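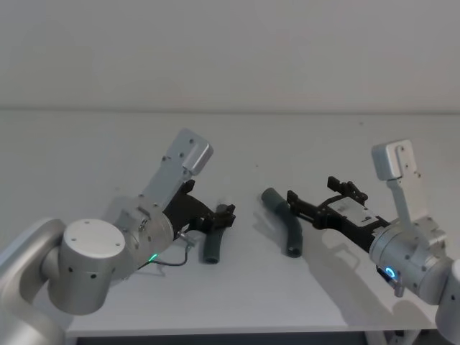

Flitberg Short Hose: Frequently Asked Questions

Most of these came in by email. A few came in by phone from people who then read us the part number off the wrong end of the bag. Selorm Akolgo wrote the answers and Hilkka Rissanen took out the worst of the jokes.

What exactly do you sell?

Short pieces of flexible tube, and the bits that hold them onto other things. If you want a whole spool, there are larger companies with forklifts who would love to hear from you. Our longest piece is 42 inches and we consider that showing off.

Which line do I want, Hestden or Partanen?

Hestden is the soft one. It goes around a corner without an argument and is what most people want for a utility sink, a rain barrel or a dehumidifier drain. Partanen has a thicker wall and resents being bent, so buy it if the tube will be stepped on, leaned on or stored under a paint can. Both come in white and in a dark gray-green that our supplier insists on calling "lagoon."

Is there any difference between the colors besides the color?

No. The white shows dirt. The gray-green has the dirt too, it just keeps quiet about it. Please stop asking us which one is faster.

My tube arrived curved. I ordered a straight one.

You ordered a flexible one, and it was cut from a coil. Lay it on a table or bench at room temperature overnight and it will relax a fair amount. It won't become a ruler. If you need it straight for a fitting, warm the last couple of inches in tap water and work it on while it's feeling cooperative. Customers who go after it with a heat gun tend to write to us again on Tuesday with a different question.

How do I measure for a replacement?

Measure the inside diameter of the old tube, then the length along the outside of the bend. A piece of string does this better than a tape measure. Add half an inch for each end that slides over a barb. If the old tube has split, measure past the split. We have had an order for a tube "the same length as the gap," and we filled it, and it was the same length as the gap.

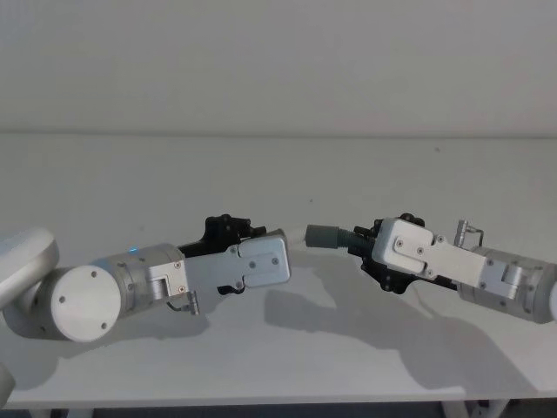 Can I join two pieces together?

Yes, with a Bodik coupler, sold in bags of 2. Cut both ends square, push the first piece on until it meets the collar, then do the second. Hold each piece close to the end you're pushing. If you hold it in the middle it will fold, and you'll say something the kids will repeat at school. A little dish soap on the barb is fine. Cooking oil is not fine, and it will smell like a diner by August.

Do I need clamps?

For a gravity drain, usually not. For anything on a pump or a faucet, one at each end. The screw kind should be snug. If the tube is bulging out through the slots, you passed snug a while ago.

What should I cut it with?

A sharp utility knife or a proper tubing cutter. Kitchen scissors squash the end into an oval, and an oval end on a round barb is a slow leak with good manners. Partanen really does want the cutter.

Is it safe for drinking water?

No. Neither line is rated for it, and neither is rated for fuel, beer, maple syrup or the aquarium. We've been asked about all of these, the syrup more than once.

How long will it last?

Indoors, years. Outside in full sun, plan to look it over every June and replace it when the ends go stiff or start to craze. We once flexed a piece of Hestden 1,000 times by hand during a slow week and it looked the same as when we started. Hilkka would like it noted that this isn't a certified test and that she did most of the flexing.

Can I return it?

Uncut, any time within 42 days. Cut pieces are yours, with our sympathy. If we cut it wrong, send us a note with your order number and we'll make another one and not ask for the old one back. We have plenty.

Why is the minimum order $13?

Because the box, the label and the trip to the post office cost the same whether you buy one tube or a fistful. Most people throw in a bag of Bodiks to get there.

I have a question that isn't on this page.

Email us through the contact form. Include the inside diameter, the length and what the tube is supposed to carry. "It's for the thing in the basement" gets a reply too, only a longer one, mostly made of questions.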